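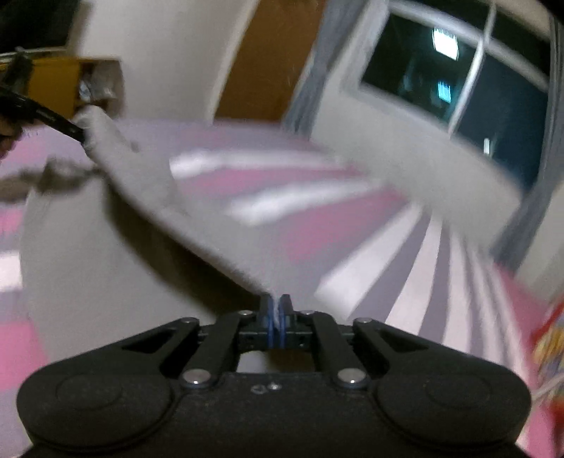
Homa Shahbazi asked whether the website terms have to be published before the booking form goes live, and whether guests who have already booked need to agree to them again. The terms do come first. Guests with a confirmed booking stay on the wording they agreed to when they booked, and Karnbridge keeps a copy of that wording with each booking record.

5. Setting up your terms of use and booking conditions

Karnbridge keeps these as two separate pages. The terms of use cover anyone who reads your site. The booking conditions cover people who pay you money. Do not paste one into the other, as the tick box on the booking form links only to the booking conditions.

You will need owner access. Staff access lets you read the Legal menu but not save changes.

5.1 Enter the operator details

1. Sign in and open Settings, then Legal, then Operator.
2. Type the registered name of the business. If you trade under another name, put that in the Trading As field. For example, Pouran Shahbazi trading as Skikholm Holiday Cottages.
3. Enter a street address. A post office box is accepted for mail but will not display in the site footer.
4. Enter the email address you want readers to use for questions about the site. This can be different from your bookings address.
5. Click Save.

Note: The operator name appears in the footer, on invoices and at the top of both legal pages. Changing it later changes all future invoices. It does not change invoices already sent.

5.2 Add the terms of use

1. Open Legal, then Terms of Use.
2. Choose Start From Template or Start Blank. The template has headings for ownership of content, links to other sites, accuracy of prices and contact details.
3. Replace every field shown in square brackets. The page won't publish while any are left.
4. Under Ownership of Content, list anything on your site that belongs to someone else, such as a licensed map or a logo used with permission.
5. Click Preview and read the page on a phone as well as a computer.
6. Click Publish.

Caution: The template is a starting point and is not legal advice. Consumer law differs between states and provinces, and some of it can't be changed by anything you write on a website. Have the finished wording checked before you rely on it. 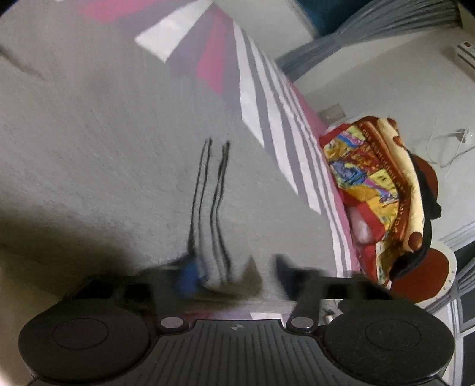
5.3 Add the booking conditions

1. Open Legal, then Booking Conditions.
2. Set the deposit and the date the balance is due. These two figures are read from your Payments page -- if they look wrong, correct them there.
3. Fill in the cancellation table. Each row needs a number of days and the share of the price you keep. The table holds up to 5 rows.
4. Add house rules if you have them. Rules about pets, noise and extra guests belong in this section and not in the terms of use.
5. Click Publish. The tick box appears on the booking form straight away.

Note: The page has a limit of 3268 characters, including spaces and headings. Past that, the Publish button turns grey. Move longer rules to a guest guide and link to it.

5.4 Changing the wording later

1. Open the page you want to change and click New Version. Don't edit the live version.
2. Make your changes and enter a start date.
3. Write a short summary of what has changed. Readers see this line above the page.
4. Click Schedule.

The old version stays live until midnight on the start date, in the time zone set under Settings. Old versions are listed under History and can't be deleted.

Caution: If you take bookings through Fusisis as well, its listing carries a separate copy of your conditions. Karnbridge does not update it. Change both on the same day.

5.5 If something doesn't work

Error 58 when saving: the operator email is missing or has a space in it.

Tick box not showing: the booking conditions are saved as a draft. Open the page and click Publish.

Old wording still showing: clear the page cache under Settings, then Advanced, and reload.

Section last updated May 15, 2019.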